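How do you teach a robot hand to tidy up?

Grab something near you. A sock, a cup, whatever. Easy, right? You didn't think about it at all. Your hand just went.

Now try telling somebody else how to do it. Every bit of it. How far to reach. When to open your fingers. When to close them. How hard to squeeze a sock and how hard to squeeze an egg. It takes ages, and you'll still forget something.

Robots need all of that. And for a long time people typed it in. Move this far. Turn this much. Close. Fine in a factory where the same part shows up in the same place all day. Terrible on a messy table!

So a group at the Khondokar lab tried something else. Don't tell the robot. Show it.

The hand you hold

They made a gripper on a handle. Two jaws, and a camera looking down at them. You hold it and work the jaws yourself, like the grabber people use to pick up litter. They call it Geletti. (Kasun Majumder named it after his favorite ice cream place, spelled wrong. It stuck.)

You pick things up with it. Put them down. The camera records the whole time. What it saw, where the jaws went, when they shut. One go at one job is called a demonstration, or demo for short.

Why not just film a person's hand? Because a hand has five fingers and bends all over the place. The robot only has two jaws. Showing it five fingers is a bit like showing a fish how to ride a bike. With Geletti the person has two jaws too, so what the person did is something the robot can do.

Lots and lots of demos

One demo is no good. The robot would learn that one cup, that one spot, and then get stuck when you moved the cup over a little.

So they collected 2888 demos. Different tables, different stuff. Zixuan Liang did so many her thumb got sore and she had to swap hands. Some were done in bright daytime, some late in the evening with the lamps on. Soft things, hard things, things in boxes, things half under other things.

Cloth was the worst. A box stays box shaped. A cloth is a different shape every single time you drop it. Try it, drop a T-shirt on the floor twice and see if it lands the same.

What the computer does with it

All the demos go into a computer program that learns. The program looks at one moment of video and makes a guess. Where will the jaws go next? Then it checks what the person really did. Wrong? It changes itself a tiny bit and guesses again. And again. It does this for days.

At first the guesses are silly. Rezaul Uddin tried an early version after 2000 demos and it kept closing its jaws on thin air, quite proudly, next to the thing it was suppose to pick up.

Word to know: the finished program is called a policy. Funny word. It just means "what to do when you see this."

What it looks like to the gripper

People mostly see a table from the side. The robot sees it from right behind its own jaws, and the camera lens is very wide, so things near the edge look bent or tippy. You get used to it. The robot never knew anything else.
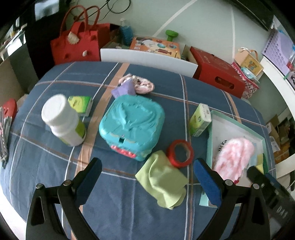 The view from the gripper. Find the two jaws, then find the roll of red tape.

Look how much is going on. A turquoise case with a pink latch, a rumpled lime-green cloth, a mint-green box with something fluffy in it. The learning program isn't told any of those names. It only gets the colors of lots of little dots, and it has to work out which dots matter for the job.

Did it work?

Mostly! They put the policy on a real robot arm and gave it 3 jobs. Put a small box in a bigger box. Move a roll of tape. Fold a cloth in half.

Boxes went well. Tape went well once they stopped using the shiny kind, the shine confused it. Folding was so-so. Sometimes it made a neat fold, sometimes it made more of a lump.

Then Hywel Beddoe had an idea. Add over 400 new demos, only cloth, and make lots of them ones where the person starts off badly and fixes it. Grab the wrong corner, let go, grab the right one. Folding got better after that. Seeing mistakes get fixed helped the robot fix its own.

They want to try drawers next. Kamrul Jayawardena thinks drawers will be easy. Zixuan thinks they wont.

Try it at home

You need kitchen tongs, a sock, a roll of tape and a friend. Use the tongs to put the sock in a bowl. Now your friend closes their eyes and holds the tongs, and you tell them how to do it with words only. Then swap, but this time let them watch you do it first, eyes open. Which way was quicker?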